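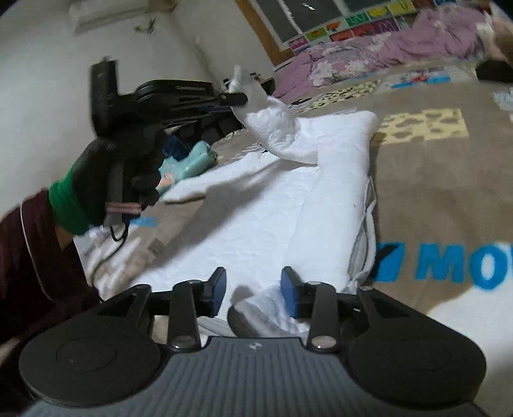
Minutes of the Drura workshop group

Monthly meeting, September, 7:15 p.m., back bench area
Chair and minutes: Edeltraud Reisinger
Apologies: received from two members, both for work

1. Minutes of the last meeting

Accepted with one correction. Under the item on spare parts, "pivot pins ordered" should read "pivot pins to be ordered". They have now been ordered and have arrived.

2. Hand-held grippers, progress on the build

Both hand-held grippers can now be used at the same time, one in each hand. Handling trials at home have moved on to cloth. The work at present is on a white quilted piece laid on a bed over a patterned blanket, with one gripper lifting a fold of the fabric and the other open over the quilting.

Edeltraud reported on the trials. Thick padded fabric is easier to pick up than thin cotton but harder to put down where you want it. The tips hold well on a folded edge. On a flat area they tend to slide over the top and close on nothing, and the operator has to come in at an angle and push down a little first. It was agreed that this is a matter of practice and does not call for a change to the fingers yet.

The blue pads on the inside of the fingertips stay for now. A softer pad was proposed. The meeting preferred to finish the present round of trials before changing anything at the tips, so that the notes from the start and the end of the round can be compared.

The trigger return is still slow on the second unit. The spring was swapped once already and the new one is only a little better. Members who have tried both units think the linkage is rubbing somewhere near the lower pivots. The unit will be taken apart before the next meeting, and shims tried at the pivots one side at a time.

Weight was raised again. After a 15-minute session the wrist is tired, and most of the load sits forward of the hand. Suggestions were to shorten the arms, to move the electronics back toward the handle, or to hang the unit from an overhead cord at the bench. The cord is the cheapest to try and will be tried first.

3. The arm

The bench arm is named Irkier in the parts book and will be called that from here on, as "the arm" has caused mix-ups with the gripper arms.

The base is bolted down and the first three joints move. Joint four is assembled but not wired. The drive board for it was found to have a cracked connector and has been replaced from stock. Whoever used the last board is asked to write it on the stock sheet.

The same fingers are to be fitted to Irkier that are on the hand-held units. The mounting plate has been drawn and printed once. The holes came out tight and had to be drilled. The second print will have them opened up slightly, and the plate thickened on the side where the cable comes through.

There was a discussion on whether to have the arm repeat recorded hand movements this fall or leave it until spring. Recording is working. Playback is not, and joint four has to be finished first in any case. Left open.

4. Cloth trials, what to record

Up to now each person has written notes in their own way and they cannot be compared. Agreed that every attempt gets one line on the sheet, with these entries:

Which item and how it was lying at the start
Which gripper lifted first
Whether the fold was let go on purpose or slipped
Anything that touched the fabric by accident, cables included

The target is 58 attempts on padded items before moving on to towels. The count starts again from zero with the new sheet.

Cables were mentioned under this item as well. A loop that hangs from the handle can drag over the fabric and shift it. Clips along the forearm were suggested – cheap ones, as used for bicycle brake lines. Edeltraud has a bag of them and will bring it.

Gloves: members may wear their own. Please check that the cuff does not get near the trigger slot.

5. Printer and filament

The Cindberg printer is running again after the nozzle change. First layers are still poor at the back left corner. Use the front half of the bed until it has been leveled.

Black filament is low. Two members want to change suppliers to Koller, who sell larger spools at a lower price per spool. One spool will be bought and used for non-moving parts. If it prints cleanly it can be used for the housings too.

6. Workshop matters

The vise on the window bench is loose at the base. Do not use it for bending until it is tightened.

The 2 mm hex keys are missing again. A set will be tied to the bench.

The shared drawer now holds only screws for the grippers. Other screws left there will be moved to the mixed tin.

7. Actions

Take down the second gripper and check the lower pivots: Edeltraud
Overhead cord at the bench: to be set up at the next open evening
Wire joint four and test with the fingers off: arm group
Print the second mounting plate: arm group, after the bed is leveled
Draw up the one-line sheet and print 16 copies: Edeltraud
Buy one spool from Koller: whoever places the next parts order

8. Any other business

A member asked if the trials could be done on the workshop table as well, for those who live too far out to come to the house. Agreed in principle. The table needs a blanket or something similar on it, or the fabric slides.

Meeting closed at 8:50 p.m. The next one is at the same time next month, and the charger for the second unit should be brought back by then.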